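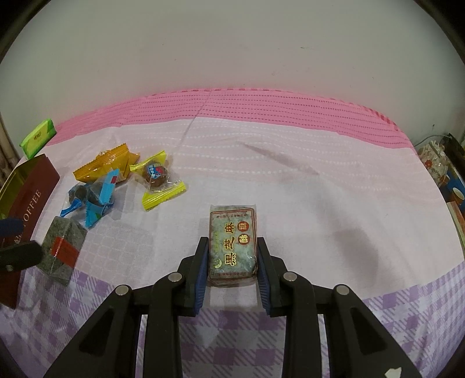

Black sesame candy is the first thing to disappear in our house, so this month I keep all the snacks in one old toffee tin. Clukuvum rule: what doesn't fit, we eat.

The tin is from Ukside market and cost me 3 pounds. A bit expensive for a tin – but the toffees were included. 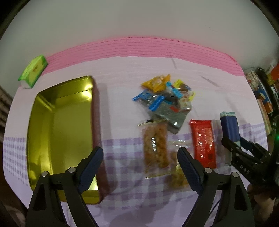 Do you put the opened bags in the tin too? Only with a clip on, otherwise the crumbs go everywhere.

Puffed snacks go in last, they break so easily. Sesame candy stands along the side.

My post about tea boxes has now over 584 likes, thank you all! Next time I will show the tea shelf.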